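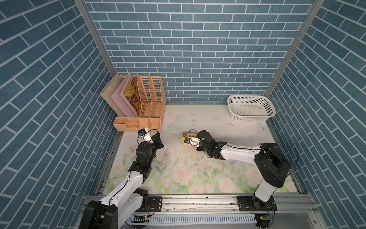
Two thousand and not a dollar more, the voice on the phone said, and that was if the pump worked and if I could have her at the Stamotton landing before dark.

Home | Stories | Archive | Submit

16 October 2026
By Appiah

I said three. I said the ad says 3000, you read the ad. Breathing on the line. A TV going somewhere behind him. Then he said before dark again and hung up.

So. Quarter past two. The boat still on the mud side of the dock with her cover on, leaves in the cover, water in the leaves. She's called Voter. She was called that when my father got her, and he wouldn't change it because changing it was bad luck, and he had bad luck anyway. Bistinska is 8 miles above Stamotton by the river. Less by road, but I'd sold the trailer in June.

I got the cover off. Heavy as a wet dog. Spiders everywhere. Found a glove under the seat, the left one, gone stiff, and put it in my pocket for no reason and then took it out again and put it back under the seat.

Gas. Half a can in the shed. The shed key on the nail, except it wasnt on the nail, it was in the lock, where I'd left it all summer I guess. Half a can, fine. Downstream. Half a can would do it if I didn't get stupid.

My sister called while I was pouring.

"Are you doing it?"

"I'm doing it."

"What's he giving?"

"Three."

Silence. She can hear a number wrong from two states away.

"Two," I said.

"Dad paid more than that for the engine."

"Dad's not here to be mad about it."

I shouldn't have said that. Gas on my shoe by then. She said she had to get back to work and I said sure, me too, and we both stayed on a little longer, listening to each other not hang up. 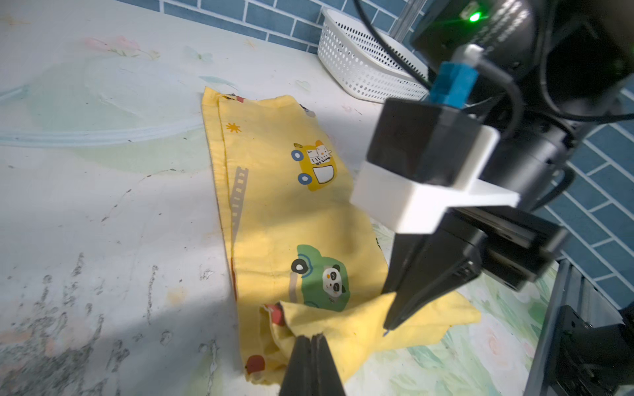
The engine caught on the seventh pull. I'd told myself I'd quit at 7 and call the guy, so that was that. Blue smoke, the whole dock shaking, a heron going off like somebody had thrown it. I untied the back first, which is wrong, and she swung, and I scraped the length of her on the post my father used to hang tires on. No tires now. A long white scratch. Two thousand minus a scratch.

Then out. Then the current had her and it was easy.

I had forgotten the easy part. All summer she'd been a thing on a list. Call the bank, fix the gutter, sell the boat. And here's the bend with the willows, and the place where the bank caved in and took the fence, the posts still hanging on the wire in a row. The smell of it. He used to cut the engine right there and make us be quiet. Fish don't like talkers, he'd say. We never caught one fish at the willows. Not one, ever. I think he just wanted us to be quiet.

I cut the engine.

Stupid, with the light going. Sat there. She turned around slow until I was looking back the way I came. Somebody burning brush up at the Bistinska end, the smoke lying flat across the water. The pump came on by itself, ran, coughed, shut off. So the pump worked.

I thought, I could keep her. Just like that, very clear, like someone else said it. Then I thought about the slip fee and the winter and the roof over the back bedroom, and who was going to pull that cord seven times, in March, in the cold. Me. It'd be me. My sister would come in July and say how nice.

She started on the second pull. Show-off.

Under the bridge, past the gravel place, past the houses with their nice docks and their nice chairs. It got gray and then it got grayer. I ran with no lights because there was only one light and it was red and on the wrong side. A man on a dock yelled something. I waved.

The Stamotton landing has a lamp on a pole and he was standing under it. Older than his phone voice. He had a kid with him, maybe ten, in rubber boots too big for it, hood up, couldn't tell boy or girl. The kid had already got the rope before I threw it. Caught the end dragging in the water and wrapped it on the cleat, wrong, then looked at it and did it over.

He went along her side with his hand. Found the scratch. Stopped his hand on it.

"That's new," he said.

"That's from today."

"Pump work?"

"Pump works."

He counted it out on the seat, all twenties, licking his thumb. It took forever. The kid was reading the name off the back, out loud, a letter at a time.

"Can we change it?" the kid said.

He looked over at me like it was my call.

"It's bad luck," I said. "But people do it."

I was up on the road, looking for where the bus stops, when I remembered the glove. I could see the lamp from there, and the two of them still down in the boat, moving stuff around. I stood there a minute. Then the bus came and I had to run for it.

Contact the editors | Copyright 2026, all stories remain with their authors | Back to top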